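Thread: Gripper clothes-folding project – jackets are doing my head in
Board: Student builds and club projects

tichy_otakar wrote:
Hiya all. Second year here, our robotics club is doing soft stuff this term (T-shirts, towels, and now coats, heaven help us). We each take a hand-held gripper home and record ourselves folding things with it, then the model gets trained on the lot at the Wednesday meet. I've got 30 clips of T-shirts and they're fine. Puffer jackets though! The fingers close, they squash a lot of air, and the fabric slides out. Anyone managed it?

zarmeena_t wrote:
Are you grabbing the middle of a baffle? Go for a seam. There's much less stuffing there and the pads have something to bite on. I lost a whole evening to this in October before Jozefína told me.

tichy_otakar wrote:
Middle of the baffle, yes, guilty. Will try seams. Do you zip it up first?

zarmeena_t wrote:
Always zipped, hood folded in, laid out flat. Then sleeves, then bottom edge up to the collar.

bindura16 wrote:
Going to disagree there. If every clip starts with a beautifully laid out coat you're teaching it to fold coats that somebody has already half folded. Ours went to bits the first time it met one dumped on a chair. I'd start at least some of them in a heap.

zarmeena_t wrote:
Fair, but he can't get hold of the thing yet! Heaps can wait till he has 20 decent flat ones. We tried both at once last year and couldn't tell which bit was going wrong.

bindura16 wrote:
Suppose so – just don't leave it till the week before the demo like we did.

M_Kratochvil wrote:
Check your pads too. Ours had gone shiny and a wipe with a damp cloth made more difference than any clever grasping. And slow down, we take up to 4 minutes over a coat.

tichy_otakar wrote:
Four minutes, blimey, I've been rushing then. Wiped the pads, had a go at my setup on the bed. Hood's folded over at the top end and I'm coming in from the bottom, one finger either side. Does that look like a sane starting position, or should I turn the coat sideways so I'm not reaching the full length of it?

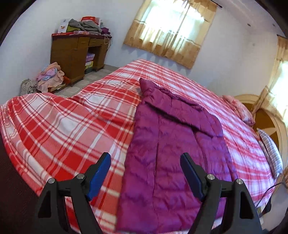 Reply from zarmeena_t:
Turn it sideways, I would. You'll be leaning right over to get at the collar otherwise. And pull the cover straight on the left, it's all bunched up and you'll end up pinching that along with the coat.

Reply from bindura16:
Leave the cover bunched! Real beds are like that. Sideways, agreed.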